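Notebook, June – greywater loop, Biltwood building 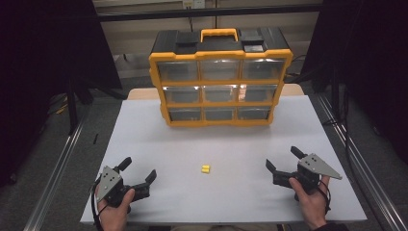 Petersen wrote back before lunch that the savings are real and we are reading the meter wrong. Maybe. I read it twice, 10 minutes apart, and got the same number both times.

The Livley brochure promises 28 percent less city water. Our log gives 2. Even if I throw out the week the bypass was left open, I can't get near their figure, and I'd like to know what baseline they used. An office full of people? An office with old toilets?

Also not sold on the Pririer flow sensor. It claims 300 liters overnight with the valve shut. Either we have a leak or it counts air – my money is on air.

To do:
– bucket test on the return line
– ask Petersen for raw data, no charts
– keep the 28 out of the board's sustainability report until we can repeat it

Filter swapped 4 pm. Pressure unchanged.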